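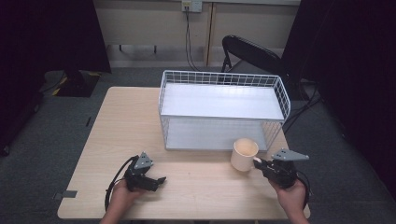
Issue 9, page 14

Open Studios at Duketport
April 2026

The old net lofts at Duketport have been let to painters and printmakers for long enough that most people in town call the building the Studios and forget it had another use. Once a year the tenants leave their doors open for a weekend. I went this spring with Elba Yáñez, who teaches the evening watercolor class in Ploscombe, and we stayed from the time the doors opened until they started turning off the lights upstairs.

You come in through the yard. There was a table with a sign-in book and a photocopied floor plan, and the plan had the second floor upside down, so we saw the rooms in the wrong order. We started at the top with Duygu Yalçınkaya, who paints in egg tempera on panels she prepares herself. She had one panel at each stage laid along the windowsill: bare, sized, with the first coats of gesso, sanded, and then one with the drawing transferred. She grinds her pigment with water and keeps the paste in small jars, then mixes in the yolk each morning in the amount she thinks she will use. Elba asked what happens to a batch left overnight. Duygu said you will know by the smell.

Her subjects are mostly harbor walls and steps at low tide. The green she uses for weed took her most of a winter. It is terre verte with a little black, and then a very thin yellow glaze, and she showed us three small test strips where she had gone too far with the yellow. I liked the strips nearly as well as the paintings. She doesn't sell them.

The room next door belongs to Nivaldo Cordeiro. He works large, in oil, and he had one canvas on the wall and the rest turned around. The one we could see was a view down onto a railroad yard, mostly browns and a cold violet. He told us he started it from a photograph, got bored, and went back to the bridge with a sketchbook for a week. The drawings were in a folder on a chair and visitors were allowed to go through them. The best were done in ballpoint. In the painting he has kept the slant of one signal post from those drawings, and it is the thing that holds the left side together. The right side still seemed unsettled to me, and he said he was not done with it.

He buys his linen in rolls and stretches it himself. He gave a short demonstration at noon, working out from the middle of each side and leaving the corners for last. I have done it that way for years and still get a ripple in one corner. He folds his corners a little differently than I do, with the flap tucked under before the first staple, and I have tried it since on a small canvas. It came out flat.

Lunch was soup in the yard. It rained for part of it and everyone moved under the stairs.

The print room is on the ground floor and is shared. Sebastião Miranda runs the etching press and had set it up so that visitors could pull a print from a small plate he had made for the day, a heron on a post. There was a line. He inks warm, wipes first with scrim and then with the side of his hand, and leaves more tone in the sky than I would have expected. The paper had been soaking in a tray since morning. Mine printed a bit pale along the bottom, where I had wiped too hard. Elba's was better and she has said so several times.

Sebastião also talked about the press itself, which came from a school in Moura that was closing its art department. It had been painted over in gray, bed and all, and it took him most of a year to clean up. He keeps an old felt blanket under the new ones and says he can feel the difference in the handle.

At the end of the hall Zuleica Bezerra shows gouache and cut paper. These are small works, none of them much bigger than a paperback, and they hang close together in rows. Her series called Idis is named for a dog, although the dog is only in two of them. The others show the places it used to lie: a doorway, a patch of sun, the bottom of a staircase. She cuts the shapes freehand with a scalpel and doesn't draw them first. Prices were written in pencil on the wall beside each one, and several had already been rubbed out and marked sold. I bought one of the doorways.

A few practical notes for readers who want to go next year. The tenants told us about 400 people came over the weekend, and the top floor gets crowded after lunch. Go up early. The stairs are steep and there is no elevator, but Sebastião will bring work down from upstairs if you ask him. Most of the artists take cards, though Duygu does not. Parking in the yard is for tenants only and the lot by the ferry slip fills up.

The print room also runs a two-day etching course in the fall. There is a list you can put your name on by the door. Elba and I both signed.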